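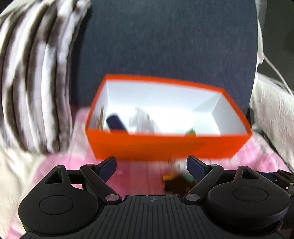 The Orange Box

The contract said light household tasks, and Idalina Bastos had been doing light household tasks for nothing since she was nine, so she signed it.

Temavow sent the grippers by courier. They were black and ridged, with a pair of fingers on each, and holding them made her feel like a lobster that had gone into management. The idea was that she would tidy things with the grippers, the grippers would remember, and in due course a machine called Sirura would come and do the same in other people's homes. Sirura was going to fold and sort and put away. There was a film of it on the website, standing in a kitchen with the sun behind it, thinking about a spoon.

"Just be natural," said Rawiri Ruddock, on the phone from the Mirkcombe office. "Tidy the way you'd normally tidy."

"I normally shove it all under the bed."

There was a pause while Rawiri wrote this down, or didn't.

So she knelt by the pink bedspread and tidied. Things went into the orange box. Then they came out of the orange box, and then, after a pause for her knees, they went in again. Sticks, tubes, bits of cloth. She had reached task 704 on the sheet, which read "Place small items in container, neatly." It was the "neatly" that bothered her. Task 703 had been exactly the same without it, and she had thought she was being neat then.

Her brother Urrego, who had been named after a footballer and had never forgiven anyone, came to the doorway with his toast.

"Is it doing it yet?"

"I'm doing it."

"But when does it do it?"

"When it's learnt."

He watched her go after a lid. The fingers closed on it, thought better of it, and let it roll. She went after it again. It is a humbling thing to have thumbs and not be allowed to use them.

"My money's on the lid," said Urrego.

At four o'clock she rang Rawiri to ask what neatly meant.

"It's a quality," he said.

"I know it's a quality. Does it mean in rows? Does it mean big things at the bottom?"

"What would you say it means?"

"I'd say it means my mother's coming."

This time she could definitely hear him typing.

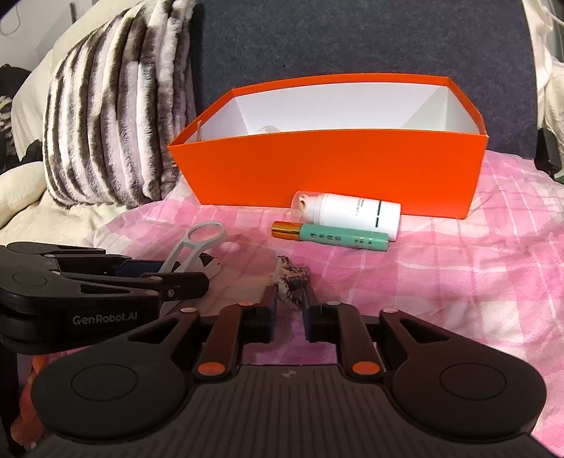 Issue 3

By September there was a Sirura in the Mirkcombe office, and Rawiri invited her to come and see it. It had its own room and its own table, and on the table was a box, and next to the box was a bottle of hand cream. Four people with lanyards stood along the wall. Someone had brought biscuits.

"It's had 1,175 hours," said Rawiri. "Not all yours, obviously."

"Some of it was mine."

"Some of it was very much yours."

Sirura raised an arm. It went out over the table with great dignity and stopped above the bottle. The people with lanyards leaned forward. The fingers opened, came down, and nudged the bottle on to its side, and the whole arm drew back a few inches and hung there in the air.

"What's it doing?" whispered one of the lanyards.

Idalina knew what it was doing. She had done it herself, most afternoons, when her knees hurt and Urrego was in the doorway and the thing had gone over again. It was sighing.

It tried again. It got the bottle by the neck, carried it across, and let go a little early, so that the bottle hit the rim and dropped in with a bang. Everybody clapped. Rawiri clapped with his hands above his head.

Then the arm went back out, took hold of the edge of the box, and began to push it, slowly and quite straight, towards the far side of the table.

"Now that's new," said Rawiri. "That isn't on the sheet. Where's it going with that?"

Idalina took a biscuit. She bent down, in case she was wrong, and had a look at how much room there was underneath.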